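The gripper that closed on its own

I said in November that I would write up the fault we had with the handheld grippers, and I kept putting it off while we were still arguing over the cause. We are now mostly agreed, so here are my notes. If you run a similar rig, the short version is to check your cable strain relief and don't trust a width reading only because it looks smooth.

The setup is in our back room at the Wellik building. Two grippers, one per hand, each with a motor in it that assists the grip and reports how far open the fingers are. You hold them by the handle and do small tabletop jobs: pick up a package, put it in a container, take it out again. The recordings go to the people training the arm at the Oakley site. The software that logs it all is called Clakum, which we wrote ourselves and which has most of the problems you would expect from that.

The first sign of trouble was boring. The right gripper's width value froze for a moment in the middle of a session, then jumped to the correct number. Clakum fills short gaps by drawing a straight line between the last good reading and the next one, so on the plot it looked like someone had closed their hand very evenly. I looked at that plot twice and passed it.

A few sessions later the same gripper closed by itself. I was wearing it. The fingers were open, I was reaching for a bag of snacks, and they shut hard enough to crush the corner of the bag. My other hand was well away from it, but ten minutes earlier I had been using that hand to straighten the package, with my thumb between the pads. That bothered me more than the crushed bag did.

We stopped using both grippers that afternoon, the left one included, although it had never misbehaved. They are built the same way and I saw no reason to assume it was fine. 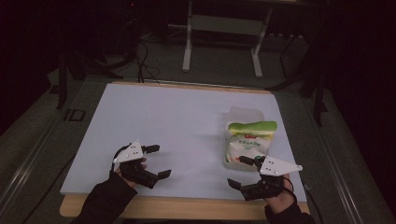 Both grippers open over the board, with the snack package and the clear container. The thin cable on the right-hand one is the part to look at.

The cable comes out of the side of the right gripper and bends as soon as it leaves the body. Each time you turn your wrist, the bend moves. We had clamped it too close to the connector, so nearly all of the movement was taken up in a very short length. When I cut back the jacket on the old cable, one of the signal wires had broken inside its insulation. The ends still touched most of the time. With the wrist turned out, they didn't.

A broken wire explains the frozen readings. It doesn't explain the closing, and this is where we lost a couple of weeks. I was sure it was electrical noise. A coworker was sure it was the controller. The controller was the better guess. When it lost the signal for 200 milliseconds it restarted the link, and on restart it sent the motor a default target. The default was zero, and zero means closed. It had been that way since the first version, left over from bench testing, when a closed gripper was the tidy way to put one away.

So we had 2 faults, and the second one needed the first to show itself. I could reproduce it by holding the old cable at a bad angle and waiting. It took 3 tries.

What we changed:

The clamp is farther back and the cable has a loose loop before it, so the bend is spread out. We replaced the cables on both grippers with a softer type from Bernent.

On a lost signal the motor now goes limp and stays limp. You have to press a button to turn it back on. People complained about the button for a day and then stopped.

The motor current is capped lower than before. The gripper will still hold a bag of snacks, and it will pinch a finger without doing much else.

Clakum no longer fills gaps without marking them. Any gap is flagged, and the recording is held back until someone has looked at it.

The last change made the most work. We went back through 400 old recordings looking for straight lines in the width data that were too straight. It was slow, since a steady hand can look a lot like a filled gap if you only have the plot. Where we couldn't tell, we threw the recording out – Oakley would sooner have fewer than have bad ones.

I have also stopped putting a bare hand between the pads while the power is on. It was a rule before, on a sheet of paper, and I had helped write the sheet. Now the power goes off first, every time, including when the package has only slipped a little.

The new cables have given no trouble so far. I plan to cut one open in the spring and see what it looks like inside.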